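Brundale workroom gets its outlets, two years and one rug later

The shared workroom at the Henao Building in Brundale reopened Saturday with new power strips on its tables, ending a long stretch in which anyone with a dying laptop had to sit on the floor by the door.

The room's only wall outlet had become something of a local institution. Users logged 81 complaints about it in the suggestion book, 14 of them in the same handwriting. Several regulars had a seating order worked out among themselves, and at least one rug was brought from home.
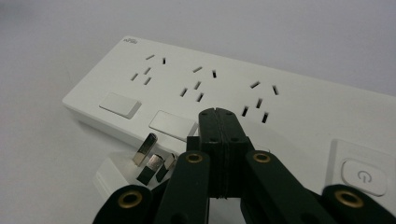 Choosing the replacement took longer than the wiring. The building's management looked at sockets sunk into the floor, sockets that pop up out of the table and a hanging arrangement that reminded people of a dentist's office. In the end it went with a white strip that simply lies on the tabletop. It has three outlets in a row, each with slots for two-pin and three-pin plugs, and a round button marked with a power symbol. White on pale gray was considered daring by nobody on the selection panel.

The bill for the whole job came to $3,601, paid out of the building's August maintenance budget. The last dollar was for a replacement pen for the suggestion book.

Each table has a strip of its own. Regulars are asked to share the outlets and to keep bags out from under the tables, where there is gray carpet to be tripped over quite well enough already. 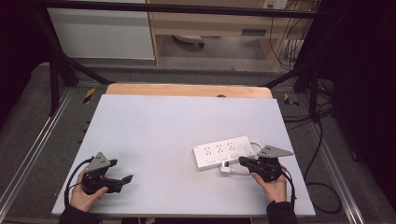 House rules

Coffee stays on the side tables. Phone chargers come second to laptops when the room is full, a rule that took most of an evening to agree on. Strips are to be switched off by the last person out — the sign does not say how to tell if you are the last person.

Users from Hendthorpe, whose own workroom is closed for painting, are welcome through the end of the month. They have been asked to bring their own chargers.
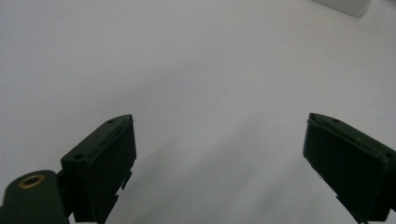
White tabletop at the Henao Building workroom.

The room is open daily from 8 a.m. The rug can be collected at the front desk.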